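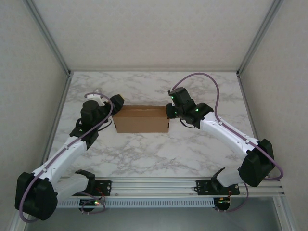

Home Papers Datasets Code People Contact

3.2 Gathering the examples

We recorded all of our box-handling examples in one go during July, on the two-arm bench at Hurkosley. I did most of the driving myself and Rasa Zariņš took over whenever my shoulders gave up (which was often!). By the end we had 283 recordings, and we kept every one where the person driving hadn't called a stop. That left us 101 to throw away, mostly from my first few mornings, when I was still learning how slowly you have to move if you want a learner to copy you.

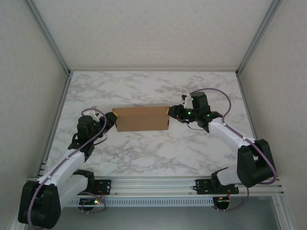 Two-handed lifts are what we cared about most, and they're a pain to teach. One hand always wants to get there first, and then the carton gets shoved sideways and the whole try is spoilt. I ended up with a rule that neither gripper may press until both are lined up, one at each short end of the carton with the long side facing front, as in Figure 4. It felt fussy for an afternoon and then I stopped noticing it – the recordings got a lot more even, too.

We saved the views from the wrists along with the fixed one. Doğukan Eren wanted to drop them to save disk space, and I can see why, as up close a carton fills so much of the view that you lose track of where you are on the table. I kept them anyway. The last bit of the approach is where my own driving went wrong most often, and I wanted the learner to have whatever help it could get.

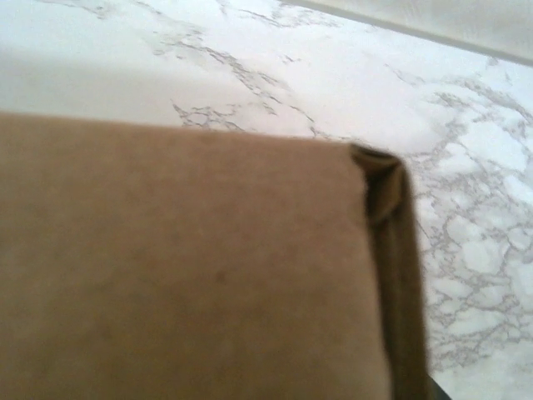
3.3 Sorting and labelling

Each recording got a plain label: reach, hold, lift or put down. We tried finer labels first and couldn't agree with each other on them, so 4 it was. I sorted everything in Clirno, one recording at a time, with the wrist views beside the fixed one, and marked the moment where each step gave way to the next.
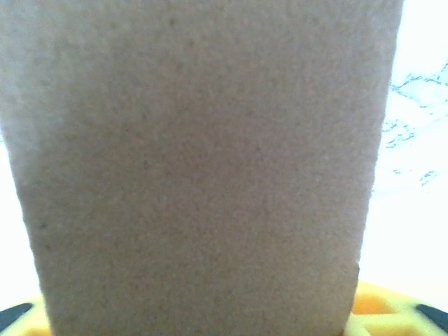 Kieran Keogh read an early draft and felt we'd been too quick to bin the spoilt tries, as a learner that only ever sees tidy lifts has no idea what to do once things go crooked. I think he's right, and we've gone back to the discarded set with that in mind. Section 5 gives the results with those tries put back in.

Figure 4. Both arms holding a carton by its ends on the Hurkosley bench.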